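Ticket 101: Arm stops short of tray, kitchen cell
Opened by: Marwa Zerouali
Status: monitoring

Symptom: the arm faults on the approach to the open tray. Controller reports a following error on the wrist joint, then holds position. Started in June after the cell was moved to the Bickerstaff kitchen.

Checked the base bolts first. All tight. Restarted the Braken controller and ran the approach by hand at low speed with no fault. At full speed it came back on the second try. 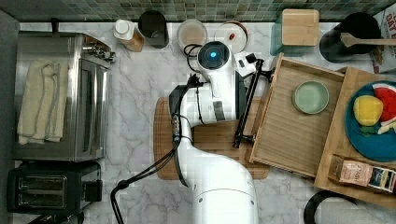

Next I looked at the cable. There wasn't enough slack in the loop near the base, so it pulled when the wrist turned. Let out more cable and refastened it. Ran 400 cycles overnight with the Skorkeck test script and got 2 faults, both at the same waypoint over the tray.

That waypoint was taught at the old site and never redone. The counter here is a little higher.

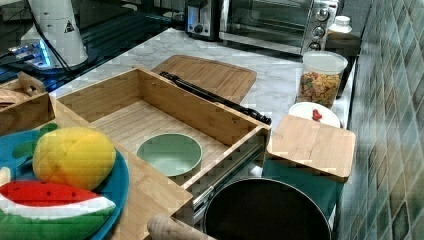 Retaught the approach and the retreat, and saved them as a new Vokham program. The retreat now goes straight up before it turns. The side walls of the bamboo box are tall, and with the bowl sitting down inside, a sideways exit would hit them. Also check for anything lying across the top of the far wall, like the black utensil, before starting a run.

Still to do: repeat the overnight test at full speed. Leave the ticket open until then.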